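From my spare room: the great sorting of the dark clothes

July 13, 2020

Hello again, all. When I asked last time what you'd been getting up to at home, I had a flood of replies (thank you, and yes, I did read the long one about the loft), and the thing nearly all of you mentioned was clothes. Drawers that won't shut, bags on top of wardrobes, jumpers you'd forgotten you owned. So I thought I'd tell you how mine is going, and you can feel better about yours.

I started with the dark things. My aunt Saadet Çınar always sorted by colour first and by person second, and I used to think it was daft, but with black clothes it does make sense. You can't tell a black jumper from a black cardigan from a black skirt until you've got it up in the light, and if they're mixed in with everything else you just shove them back. So out they all came.
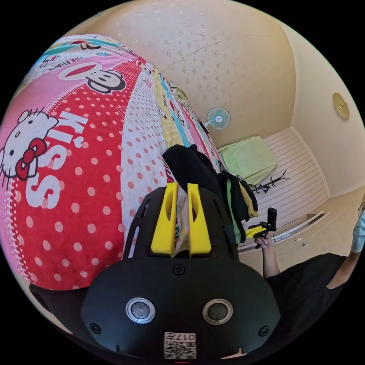 I do all my sorting on a bed. The floor gets dusty and the kitchen table is always wanted for something, and a bed is the right size and stops you giving up halfway, as somebody will need to sleep in it. A loud bedspread is a great help too! Black on black is hopeless, but black on red with white polka dots and a Hello Kitty face shows up every sleeve and every bit of fluff. I've had people be quite rude about that bedspread over the years and I won't hear a word of it. It's cheerful, it washes well, and the monkeys make me smile first thing in the morning.

My piles, for anyone who wants to copy them, are keep, mend, pass on, and don't know. The don't know pile is meant to be small. Mine had 10 things in it by lunch, so I made myself try on every one, in July, including a polo neck. I don't recommend it. Three went straight to pass on and the rest I'm still arguing with myself about.

Plastic bags I save up for weeks beforehand. See-through ones if you can get them, so you don't have to open the lot in December when you want your warm things. I write on a scrap of paper and pop it in facing outwards. I used to write on the bag itself, but it rubs off, and then you've a smudge that might say scarves.
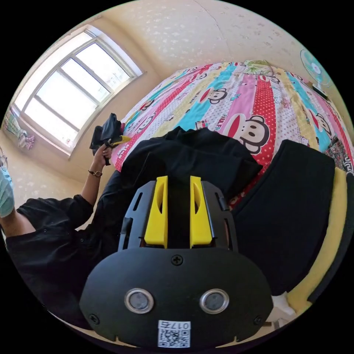

Knitwear, and what to do with it

A few of you asked about this, so I'll give it a bit of room. Jumpers and cardigans shouldn't go on hangers, they drop at the shoulders and you end up with those funny little points. Fold them, or roll them if they're thick. I'm a roller. Lay it face down, arms in, fold it in half lengthways and roll from the hem up to the neck, not too tight. Anything with beads or shiny bits on it I turn inside out first, or it catches on its neighbours and you spend the evening unpicking threads.

Before it goes away, hold each piece up to the window and have a proper look. Cuffs, elbows, under the arms. A tiny hole is five minutes' work now and a great deal more if you leave it. I do this part with company if I can, masks on at the moment, of course, because a second pair of eyes is worth having. I'd swear a thing was perfect and then somebody points at the elbow.
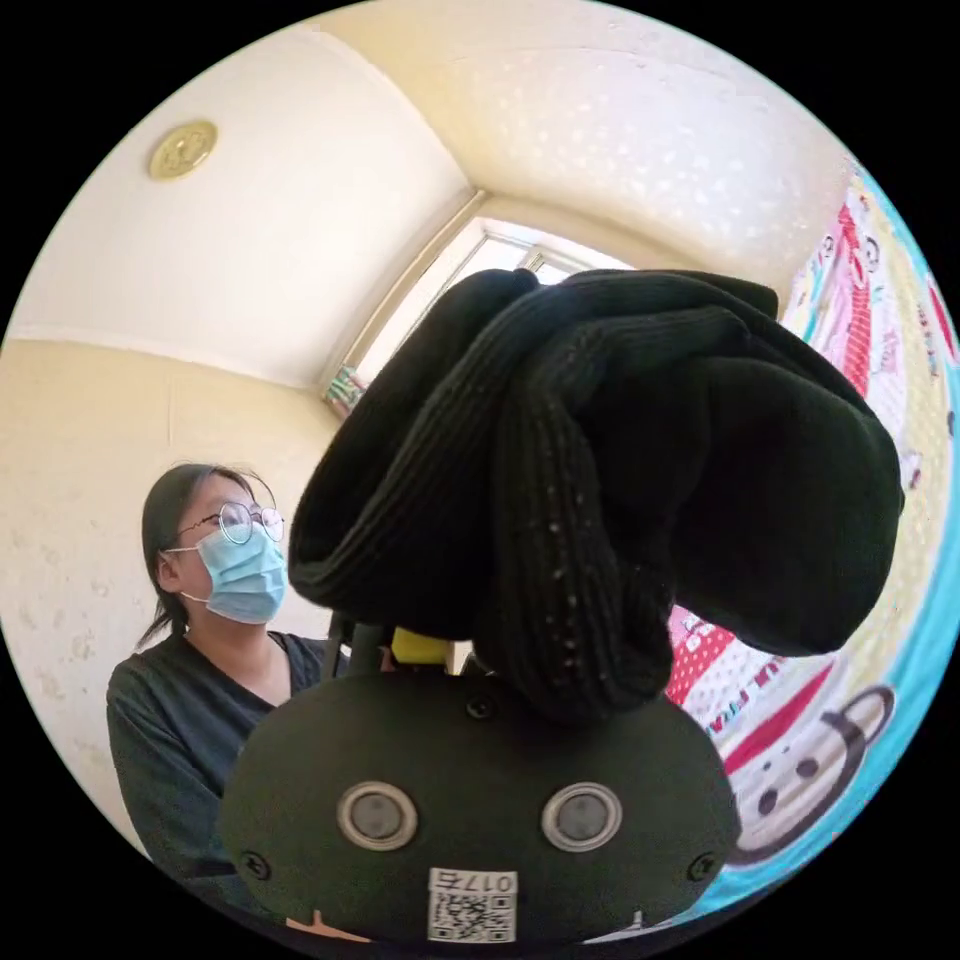

The mending I do in one go, in the evening, with the radio on. Black thread comes in more blacks than you'd think, so take the garment to a bright spot and lay a strand across it before you start. For ribbed cuffs I use wool, never cotton, and I go up and down with the ribs so it doesn't pull.

As for the pass on bags, the drop-off in Urkar is taking clothes again but only clean and tied up, two bags a household. Mirkik isn't taking any yet. If you've children's things in good order, ring first, as they had a great rush of them after Bayram and ran out of shelves.

I've still got the coats to do, and a box on the landing that I'm not ready to talk about. Do write and tell me what you found at the bottom of yours — I'll put the best ones in next time.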